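Tsung-han Fu has repaired computer mice for six years, the last two of them from a rented room above a bakery in Treltbridge. He charges by the job and keeps a paper notebook of every one. The latest entry is number 2684.

"Most of it is switches," he says. "The left button starts to double-click, and people throw the whole thing out. It's a small part and it takes me 7 minutes."

He started while working at Gamstead, an office supplier, where returned mice went into a bin by the loading door. He asked if he could take some home. By November of that year he had fixed 187 of them.

The light shells with holes in them are what he sees most now. Fu was slow to come around to them.

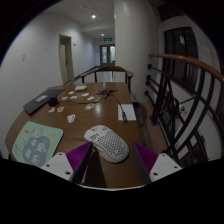 "I thought the holes would fill up with crumbs, and they do," he says. "But you can blow them out. The solid ones get just as dirty inside - you can't see it, so you never clean it."

His own advice on cleaning is short. Unplug the mouse or switch it off, use a soft brush, and keep liquid away from the openings. He doesn't think much of wrist rests, and he says a plain mat is fine as long as it lies flat.

Fu sells a few restored mice through Nouri, a secondhand shop near the station, and his sister Dusa handles the mail orders. He has no plans to take on keyboards.

"People ask every week," he says. "Too many keys."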